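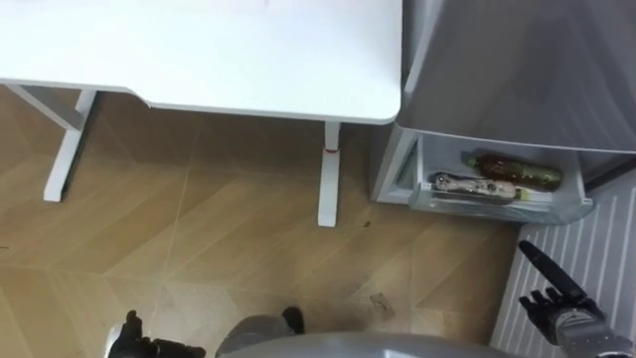
How should bottles be stored in the clear drawer at the bottom of a small refrigerator?

Lay them on their sides, caps tight, all pointing the same way, and keep the total load low enough that the drawer slides shut without being pushed.

The steps below apply to a pull-out plastic drawer under the main shelves. They were written for the refrigerator in the Statareck office on the Randton site, but most small units work the same way.

Before loading

Open the door fully. On many units the drawer catches on the door shelves if the door is only partly open. Pull the drawer out to its stop and take out everything in it. Wipe the floor of the drawer with a damp cloth and dry it. Water left under a bottle lets it roll and makes labels peel.

Check the runners on both sides for crumbs. A small piece of grit is enough to make the drawer ride up at one corner.

Loading

1. Tighten each cap by hand. Turn the bottle over above a sink and wait. If it drips, store it upright in the door.

2. Place the first bottle against the side wall, base toward the back.

3. Place the second beside it in the same direction. Bottles of different lengths should be lined up at the base.

4. Fill any wide gap with a folded towel. This stops the bottles from rolling when the drawer is moved.

5. Do not stack a second layer unless the drawer is deep enough to clear the shelf above it by two fingers.

Opened drinks should be stored upright. Carbonated drinks may be laid flat only if the cap has not been opened.

Closing

Hold the front lip at the center and slide the drawer in level. If it stops early, pull it out again and look behind it before using force. Clear plastic cracks first at the front corners.

Cleaning

Every four weeks, lift the drawer off its stop and wash it with mild soap and lukewarm water. Let a cold drawer come up to room temperature before washing. Sweep the floor in front of the refrigerator at the same time, including the area under any nearby desk.

Related
Leveling a refrigerator on a plank floor
Setting the height of a desk with telescoping legs
Petersen door seals: when to replace
Shelf labels for the Brerovov kitchen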